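Can a machine do my chores yet? Your questions answered

These are the things people ask us most at the Stasiv open afternoons. Debora Farina and I have answered as plainly as we can.

Can I buy a robot that tidies the house?
Not one that tidies a whole house, I'm afraid. Floors are well looked after these days, but picking up after a family is another matter altogether.

Why is tidying so hard? A toddler can manage it!
A toddler can — on a good day — and has fingers that feel what they're holding. A machine has to work out where a thing is, which way round it's lying and how hard to squeeze, and then do it all over again for the next thing.

Are workshops further along than homes?
Yes, by a long way. Sohail Gilani has worked with factory arms since 2011, and he'll tell you they're wonderful when every part arrives in the same spot.

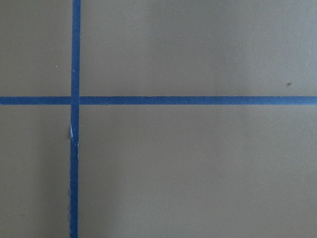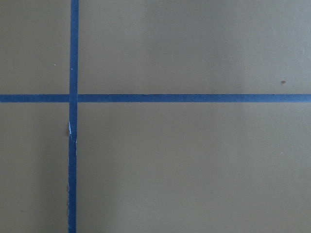
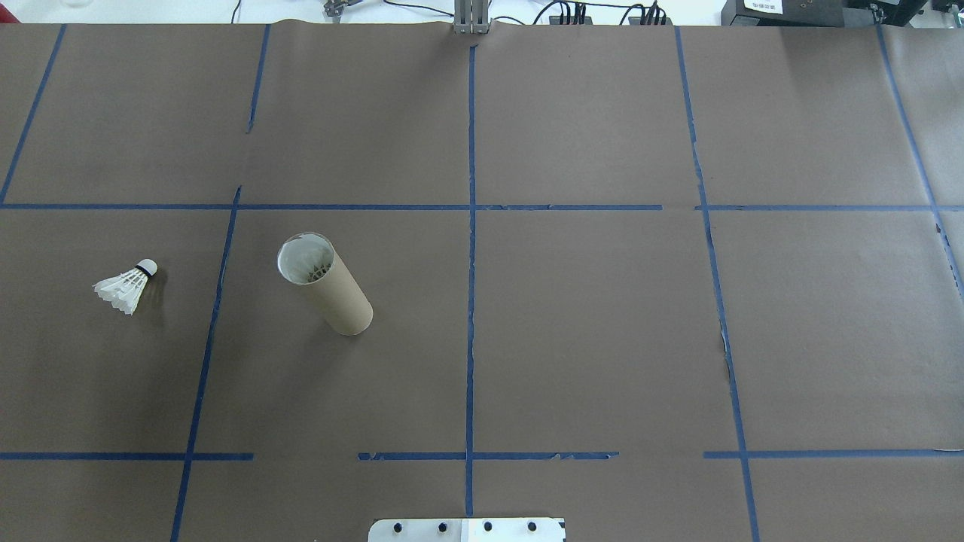
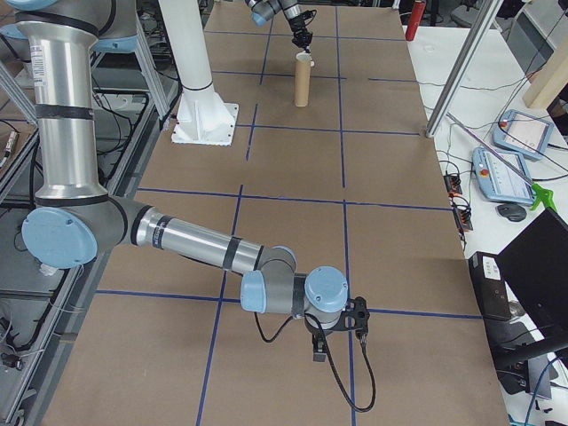
So which chore should we expect first?
My own guess is putting things back in their containers, as it's dull, everyone has it to do and it's easy to tell when it's finished. Even so, a shuttlecock lying on its side beside its cardboard tube asks a good deal of a gripper, with those feathers at one end and the cork at the other, and I'd call that one of the kinder jobs. Socks are worse. Sorcha Baird thinks laundry is 5 years off, and I think she's being generous, but do come along in August and argue with us both.

Contact Kedemico, extension 3939 | © Kedemico | Back to top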